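Kitchen and Dry Store Check — Condiments, Jars, Cans and Bottles

Site: Clarkell day centre, ground floor kitchen
Date of check: Wednesday, September 18, 2024
Checked by: Beverley Cropper
Accompanied by: Gaetano Messina (kitchen lead)
Copy to: Nest Bellis

Marking used: OK, Action, Not checked, N/A. Comments go under the line they belong to. Items marked Action stay on the sheet until signed off by the person named.

Section A. Shelving and dry store

A1. Shelves fixed, level and free of rust
OK

A2. Heavy items stored at waist height or below
Action
Comment: Oil drums have moved back to the second shelf from the top. They were on the floor rack at the last check. Gaetano to move them down and label the rack so they go back to the same place.

A3. Nothing stored directly on the floor
OK
Comment: One sack of rice was on the floor on arrival and was lifted during the visit. Not marked down.

A4. Step stool in good order, feet intact
Action
Comment: One rubber foot missing. Stool taken out of use and put in the office. Primo Amato has the order for a new one. Until it arrives, the top shelf is not to be used.

A5. Light working and reachable from the door
OK

A6. Signs of pests
None seen. Bait box card signed for this month.

Section B. Tabletops used for sorting and filling

B1. Surface sound, no lifting edges or deep scratches
OK

B2. Surface wiped before containers are put down
OK with comment
Comment: Crumbs and specks on a pale top are easy to see and should be wiped off before anything is opened. Cloths are in the drawer on the left. The blue ones are for tables only.

B3. Containers kept back from the edge
OK

B4. Glass and metal-lidded jars checked for chips before refilling
Action
Comment: Staff said they check rims by eye. Please also run a folded cloth round the rim, never a bare finger. Any jar that snags the cloth goes in the broken glass bin, contents and all.
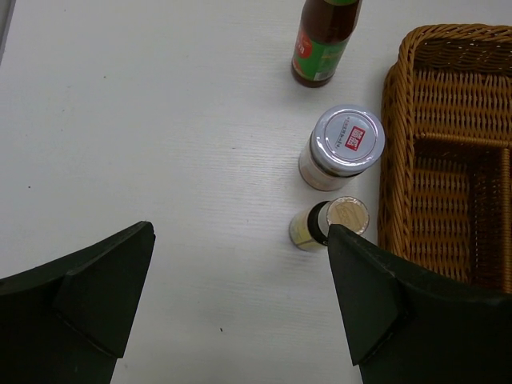

Shakers are a separate point. The Galli ones with the screw tops are fine if they are emptied fully and dried before refilling. The older push-on tops come away too easily and two were found loose in the drawer with no bottoms. Ginevra Bassi asked whether they could be kept for the craft room, and I have no objection provided they leave the kitchen.

B5. Opened jars and bottles dated
Action
Comment: Most were. The table sauces were not, and the answer given was that they get used up quickly. They still need a date. Write it on the lid or on a sticker at the shoulder, and do not cover the maker's label or the allergen information.

B6. Lids closed fully before containers are moved
OK

B7. Bottles wiped down after use
OK
Comment: Better than last time. Necks and caps were clean on all the ones I picked up.

Section C. Baskets and carrying

C1. Baskets sound, no broken strands or sharp ends
OK with comment
Comment: Run a hand round the outside and look at the base. One of the older baskets has a strand starting to lift near a corner. Usable for now for bread and packets. Look at it again in November.

C2. Baskets clean and dry
OK
Comment: Wicker holds on to spills. If oil or sauce gets into it, it should be scrubbed and left to dry overnight, or thrown away if the smell stays.

C3. Baskets not overloaded
Action
Comment: This one came up twice. A full basket of glass and cans is heavier than people expect. Anything that takes two hands and a grunt is too heavy to take down the ramp. Use the trolley, or make two trips.

C4. Heavy items at the bottom, glass kept upright
OK with comment
Comment: Cans first, jars next, tall bottles standing against the side where they cannot tip. If there is a gap, fill it with a folded tea towel — not with another jar.

C5. Baskets set down on a flat surface for loading and unloading
OK 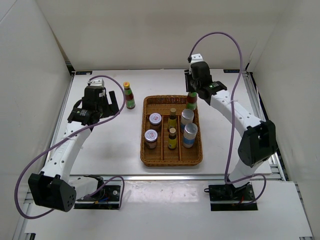 C5: Wicker basket with bottles, jars and cans, on a flat white tabletop.

C6. Walkway clear between store and serving hatch
OK
Comment: The Zavico trolley was parked half across the door when I arrived. Moved at once when asked. Please mark a parking bay on the floor with tape.

Section D. Records

D1. Stock sheet up to date
OK
Comment: The sheet has 40 lines and I took a sample from each page. All matched the shelf apart from vinegar, where a delivery had come in that morning and had not been written up.

D2. Allergen folder complete
Action
Comment: The page for the new Grurunix stock powder is missing. Gaetano to print it and put it in before the powder is opened.

D3. Breakages book in use
OK
Comment: Last entry is a dropped jar. Area swept, mopped and checked, entry signed by two people as it should be.

D4. Staff shown the lifting sheet
Not checked
Comment: Folder was with Nest on the day. To be looked at on the next visit.

Actions carried forward

A2 — Gaetano Messina — move oil drums, label rack
A4 — Primo Amato — new step stool
B4 — all kitchen staff — cloth check on jar rims
B5 — all kitchen staff — date table sauces
C3 — Gaetano Messina — remind staff about basket weight, trolley for the ramp
D2 — Gaetano Messina — allergen page

Signed: B. Cropper
Seen by: G. Messina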